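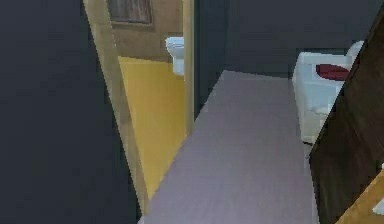 *마지막 수정: 6월, 밤 11시 조금 넘어서*

올해도 우리 합창 동호회가 지역 연합 모임에 다녀왔어요. 다녀오자마자 쓰려고 했는데 빨래도 밀리고 목도 잠기고 해서 이제야 앉았네요. 기다려 주신 분들께는 미안하고, 안 기다리신 분들도 차 한 잔 들고 천천히 읽어 주세요.

모임은 오전 10시에 Stornov 회관에서 시작했습니다. 저희는 접수를 맡아서 한 시간 반 먼저 도착했는데, 이름표 상자를 열어 보니 가나다순이 아니라 신청 순서대로 들어 있더라고요! 셋이 바닥에 쭉 늘어놓고 다시 맞추느라 땀을 뺐어요. 자리는 최대 200명까지 앉을 수 있다고 들었는데 뒤쪽 보조 의자까지 거의 다 찼고, 멀리서 온 Skurnetti 합창단은 버스에서 내리자마자 복도에서 발성부터 하셨답니다. 그 소리가 어찌나 좋던지 접수하다 말고 다들 고개를 돌렸어요.

점심은 도시락이었는데 계란말이가 아주 두툼했고(저는 두 개 먹었습니다), 오후에는 악보 나눔 장터도 열렸어요. 우리 쪽 상자에 담아 간 오래된 악보는 거의 다 새 주인을 만났고, 저는 또 비슷한 두께의 악보를 안고 돌아왔으니 집 책장은 그대로네요.
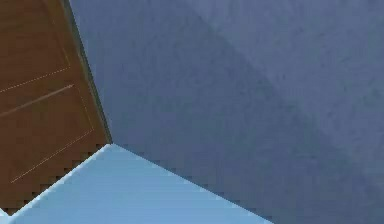 ## 상 이야기와 모금 이야기

우리 동호회는 올해 봉사 부문과 기록 부문에서 상을 받았어요. 기록 부문은 활동 앨범을 내는 건데, 겨울 내내 풀칠하고 오려 붙인 그 앨범 맞습니다. 표지 천을 세 번이나 바꿨던 것도 이제는 웃으면서 이야기할 수 있어요. 심사평에는 손글씨 설명이 정겹다고 적혀 있었고, 날짜가 빠진 쪽이 있다는 지적도 있었습니다. 내년에는 붙이면서 바로바로 적기로 해요, 우리.

Clesuvard 요양원 방문 공연을 위한 동전 모금은 3049번 창구, 그러니까 늘 쓰던 그 번호로 그대로 받고 있습니다. 방문 공연은 올해로 17번째인데, 어르신들이 먼저 신청곡을 적어 주셔서 연습할 노래가 벌써 한가득이에요. 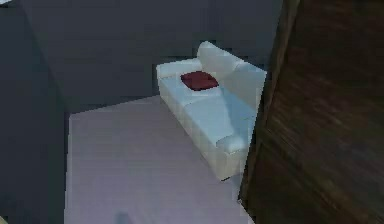
다음 연습은 Sutter 연습실에서 저녁 7시에 합니다. 소프라노는 새 곡 둘째 장을 꼭 한 번 보고 와 주세요, 지난번에 거기서 다 같이 길을 잃었잖아요. 연습 끝나고는 방문 공연 순서를 짤 건데, 딱딱한 의자에 오래 앉아 회의하면 저부터 집중이 안 돼서 큰일이에요. 팔걸이가 양쪽에 있는 저런 하얀 소파에 나란히 앉아서 악보를 넘기면 회의도 한결 부드러워질 텐데 말이죠. 물론 알토 몇 분은 십 분 안에 잠드실 테니 의자가 나을지도 모르겠어요. 간식은 제가 귤이랑 보리차를 챙겨 갈게요. 컵은 각자 가져오시고, 앨범에 넣을 사진이 있으면 그날 봉투에 담아서 저한테 주세요.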